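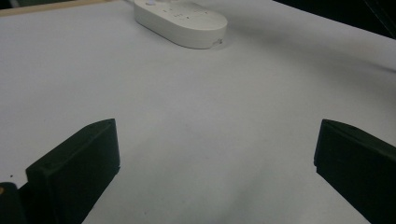
Cahier d'atelier, cellule de reprise des lampes, site de Gastulen
3 février 2025
Rédaction : T. Vainio. Relu par L. Rutkowska pour la partie cinématique.

Objet : reprise des démonstrations manuelles pour le poste de contrôle, retour des opératrices, point sur la répartition des tâches après mise en service.

Rappel du contexte pour ceux qui n'ont pas suivi depuis novembre. Le contrat Fostska porte sur les lampes de bureau retournées : tri, contrôle électrique, contrôle de l'articulation, essuyage, remise en carton. Aujourd'hui tout est manuel. Le périmètre retenu pour l'automatisation est la manipulation entre le contrôle électrique et la mise en carton. Le contrôle électrique reste sur le banc Dudek avec une personne devant, le tri aussi.

Les démonstrations se font à la pince à main, une dans chaque main, par les personnes qui tiennent le poste. L'enregistrement passe par Flindine. La politique apprise sera ensuite chargée sur la cellule à deux bras. Même géométrie de doigts des deux côtés, donc pas de recalage à prévoir sur la préhension, sous réserve du point 3 ci-dessous.

1. Préparation

Plateau clair posé sur la table bois. Étalonnage des deux pinces fait avant la première prise. L'écart à vide entre les doigts est dans la tolérance à gauche ; à droite il a fallu resserrer et recommencer. Je note que le jeu revient après une matinée d'utilisation. À surveiller, et à remonter à Lena si la reprise devient quotidienne.

Horloge du poste d'enregistrement décalée par rapport au serveur. Corrigé. Les fichiers d'avant la correction sont renommés avec le suffixe « h » et restent exploitables, le décalage étant constant.

2. Séquence enregistrée

Séquence de base, dans l'ordre de la gamme :
- approche des deux pinces, ouvertes ;
- maintien du socle à gauche ;
- prise du bras à droite, ouverture jusqu'à la butée, retour ;
- relâchement à droite puis à gauche ;
- dégagement des deux pinces avant toute reprise.

Zlata Tkachenko et Marites Cabrera se relaient. Leurs gestes diffèrent sur le maintien : Zlata bloque le socle avant de toucher au bras, Marites commence à lever le bras pendant que la main gauche se referme. Au poste, les deux façons de faire donnent des pièces conformes. Pour l'apprentissage, la seconde est plus difficile à reproduire, la phase de fermeture et la phase de levée se recouvrant. Décision prise avec Lena : on garde les deux jeux séparés, on entraîne d'abord sur celui de Zlata, on évalue l'apport de l'autre ensuite. Marites a demandé si cela voulait dire que sa méthode serait interdite au poste. La gamme ne l'interdit pas. Je l'ai écrit dans la fiche de poste pour que la question soit réglée par écrit.

3. Points durs

Fil d'alimentation. Il part à l'arrière du socle et n'a pas de position de repos fixe. À la main, on l'écarte du petit doigt sans y penser. Avec la pince, ce geste n'existe pas. Trois essais de consigne :
a) fil laissé libre : accrochage possible au dégagement ;
b) fil lové et attaché avant présentation : propre, mais cela ajoute une opération en amont, donc au tri ;
c) fil rabattu derrière le plateau : acceptable, à condition que la personne du tri pose la lampe dans le bon sens.
Retenu pour l'instant : c). Cela déplace une contrainte sur le tri. Le temps correspondant doit être compté au tri et retiré du gain annoncé pour la cellule. Kamala Rao a le tableau de charge, je lui ai transmis la modification.

Articulation. Le couple nécessaire varie d'une lampe à l'autre. Zlata sent au poignet une articulation fatiguée avant qu'elle ne lâche et met la lampe de côté. La pince à main transmet une partie de cette sensation, la cellule n'a pas de mesure équivalente à ce jour. Deux options : mesurer l'effort au doigt, ou conserver un contrôle humain de l'articulation en sortie. La première est chiffrée par Dudek, réponse attendue. La seconde ne coûte rien à installer mais supprime une part du gain.

Surface. Reflets sur le plastique blanc sous l'éclairage de la cellule. Pas de solution aujourd'hui. Essayer un éclairage plus diffus avant de toucher au modèle.

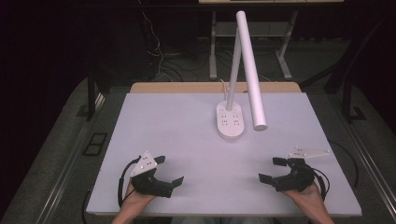 Qui décide qu'une lampe est rejetée, une fois la cellule en service ?

La décision reste à l'opératrice du poste. La cellule classe la lampe en « conforme » ou « à revoir », elle ne prononce pas de rejet. Tout ce qui est « à revoir » revient devant une personne, qui tranche et saisit le motif. Si la cellule est à l'arrêt, la gamme manuelle s'applique telle quelle.

4. Répartition des tâches

Compte rendu de la discussion en bout de table avec Kamala, Zlata et Marites. Je reprends les positions telles qu'elles ont été exprimées.

Équipe actuelle sur la reprise : neuf personnes, dont quatre sur la manipulation. Aucun poste supprimé dans le plan soumis par Kamala. Les quatre personnes passent à une rotation entre la surveillance de la cellule, le traitement des « à revoir » et le tri. Le tri est aujourd'hui le goulot, et il l'était déjà avant le projet.

Réserve de Marites : le tri est le poste le plus pénible pour le dos (bacs bas, cartons humides l'hiver). Si la cellule prend la partie assise du travail et que les personnes récupèrent la partie debout, le bilan ergonomique est négatif pour elles, quel que soit le débit. Remarque fondée à mon avis. Le dossier initial mesurait la charge sur la manipulation uniquement. Demandé à Kamala : inclure le tri dans l'étude et chiffrer une table élévatrice. Accord de principe, pas de date.

Réserve de Zlata : les « à revoir » concentrent les cas difficiles. Aujourd'hui une lampe douteuse est suivie de plusieurs lampes sans défaut, ce qui laisse un temps de relâchement. Une file composée uniquement de lampes douteuses fatigue davantage et incite à valider vite. Proposition : plafonner la durée continue sur ce poste. Durée à fixer après observation, je ne propose pas de valeur sans mesure.

Qualification. La surveillance de cellule demande une habilitation (acquittement de défaut, reprise après arrêt, accès à l'enceinte). Qui la possède devrait être classé en conséquence. Le sujet dépasse ce cahier, mais il a été posé devant tout le monde et Kamala a dit qu'elle le portait à la direction. Je le consigne.

Enregistrements. Question posée par Marites : les démonstrations servent-elles à comparer les personnes ? Les fichiers Flindine contiennent un identifiant de session et un horodatage, ce qui permet de retrouver qui tenait les pinces en croisant avec le planning. Mesure prise : table de correspondance conservée par Lena seule, planning non joint au jeu d'entraînement, durées de cycle non exportées vers le suivi de production. À faire figurer dans la note d'information, avec la durée de conservation. Tant que la note n'est pas affichée, les démonstrations restent sur la base du volontariat.

Temps passé en démonstration : il est imputé au projet et non à la reprise. En novembre il avait été laissé sur la reprise, d'où une baisse apparente de rendement de l'équipe sur le relevé. Corrigé dans le relevé suivant, mais la première version avait circulé.

5. Ce qui est perdu au passage

Liste ouverte, à compléter par les personnes du poste. Ce sont des contrôles faits de fait et absents de la gamme :
- odeur de chauffe au socle, repérée en approchant la lampe ;
- bruit sec à l'ouverture du bras ;
- traces de colle sous le socle, vues quand on le retourne pour l'essuyage ;
- fil raidi près de la sortie, senti en le rabattant.
Le dernier point sera repris au tri du fait de la consigne c). Les autres n'ont pas de remplaçant. Lena propose un microphone pour le bruit, essai simple à monter. Pour l'odeur, je ne vois rien de raisonnable en dehors d'une personne. Il faudra l'écrire au client plutôt que le laisser découvrir.

6. Divers

Gant fin demandé par Zlata : la poignée de la pince frotte à la base du pouce en usage prolongé. Essai avec un manchon mousse, meilleur, mais le manchon tourne. Voir une version collée.

Masse des pinces : plainte commune en fin de session. Passage à des sessions plus courtes, avec relève. Le plan d'acquisition est à refaire en conséquence, la livraison du jeu à Dudek glisse d'autant. Prévenu par message, sans réaction de leur part à cette heure.

Câbles côté droit : les fixer. Ils gênent le retour du bras de la personne qui tient la pince, surtout pour Marites qui travaille coude bas.

Actions
L. Rutkowska : jeu mécanique pince droite, micro d'essai, table de correspondance sous accès restreint.
K. Rao : charge du tri révisée, devis table élévatrice, sujet classification.
Z. Tkachenko, M. Cabrera : compléter la liste du point 5, au crayon sur la feuille du poste, je recopie.
T. Vainio : note d'information Flindine, relance Dudek sur la mesure d'effort, essai d'éclairage diffus, manchon collé.

Ajout en fin de poste : Lena signale que la butée du bras n'est pas au même angle sur les retours les plus anciens. Si c'est confirmé, l'étape « jusqu'à la butée » de la séquence est ambiguë et il faudra séparer les références avant l'entraînement. Mettre de côté quelques lampes anciennes pour mesure.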